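After the Biopsy, the Bill

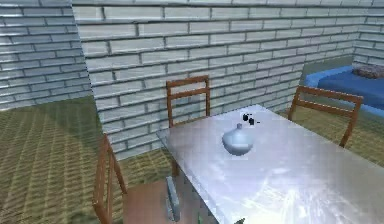 A light blue vase on a gray tabletop.

Sylvie Petrenko had her mammogram in January and expected to pay nothing for it. She was right about that part. The screening was covered in full. The follow-up was another matter.

"They called and said they wanted more pictures and an ultrasound," she said. "I said fine. I didn't ask what it cost. I was thinking about whether I was sick."

Petrenko works in payroll at Cuteck, a parts supplier in Beaulieu, and gets her health insurance through the company. Her plan pays for a screening mammogram once a year with no copay. Once a doctor orders a second look, the visit is billed as diagnostic, and the deductible applies. Hers is $1,000, and she had used none of it.

The extra images and the ultrasound came to $925. A needle biopsy was done 3 weeks later at the Birer clinic, and the first part of that bill took care of what was left of her deductible. After that she owed a share of the rest.

The biopsy was benign. She got the call at work.

"I went out to my car and sat there for a while," she said. "Then I went back in and finished the time sheets."

The bills came separately, from the clinic, the radiologist and the lab. She said the lab's was the hardest to follow, as it arrived with a different date of service and a name she didn't recognize. She called the insurer twice before she was told it belonged to the same procedure.

"I do numbers all day," she said. "I had it all in a folder and I still couldn't match them up."

She asked the clinic for a payment plan and was given one, with no interest, over 28 months. She had not known such a plan existed until she read the back of the second statement.

Her sister, who lives in Grandia, was called back for more images the same spring and put off the appointment until she could save for it. Petrenko said they argued over the phone about it.

"I told her to just go. She said, 'With what money?' I didn't have an answer for her. I was paying mine off a little at a time."

Her sister did go in the end, and her results were clear.

Petrenko has been told to return for another set of images in six months. Those will be billed as diagnostic too. She has asked for the billing code in advance and written it on the inside of the folder.

"I'm going either way," she said. "I'd just like to know the price before I put the gown on."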